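Sorting and Serving: Laying Out a Shared Play Table
Final project report, Design for Everyday Spaces
Group members: Mandla Masilela, Parvaneh Khosravi, Khang Ung
May 24, 2021

1. Background

Our project looked at how a small play table can be set up so that two activities fit on it side by side. The activities were sorting toy vegetables and serving drinks with cups. Both are common in preschool rooms, and in the room we visited at Sandberg they were kept on separate shelves and rarely brought out together.

In February we met with Jamshid Asadi, who supervised the project. He asked us to stop drawing furniture and work only with trays and a tabletop. This cut our budget a lot. We had planned to spend 100 dollars on a custom insert and ended up not needing it.

2. Layout

We tried 3 layouts. In the first one everything went straight on the table with no trays. Vegetables rolled off and cups got pushed to the edge. In the second we used one large tray for everything. It was easy to carry but the cups ended up under the vegetables.

The third layout gives each activity its own tray. The vegetables go in a green plastic tray on the left. The cups go on a black rectangular serving tray in the middle. We wanted the trays to differ in color so a child could be told "put it back in the green one" without more explanation. One spare cup may stand by itself toward the back of the table, for whoever is pouring.

Parvaneh thought the serving tray should be smaller. We left it as it was because the smaller one we borrowed from Alau had a high rim, and the cups were hard to lift out of it.

3. Tabletop

The surface has a grey marble pattern. We did not choose it, it was the table we were given. The pattern was a little busy behind the vegetables when they were loose, and this was one more point in favor of a plain colored tray. A plain white surface would be worth testing, but there was no time.

4. Cleanup

We wrote a short order for cleanup: vegetables first, then cups, then wipe the table. Khang timed two of the early sessions but used different starting points, so those times are left out of this report. The written notes from all sessions are in Appendix B.

5. Problems

The green tray has no divisions, so sorting by type has to be done on the table and the vegetables put back mixed. Sorin Barbu suggested cardboard dividers. We cut one set and it bent after the first wipe-down.

6. Further work

If another group takes this on, we suggest starting from the third layout and adding dividers in a material that can be washed. The trays are stored with the rest of our materials in room 673.
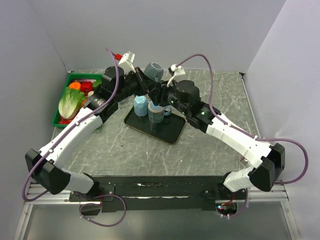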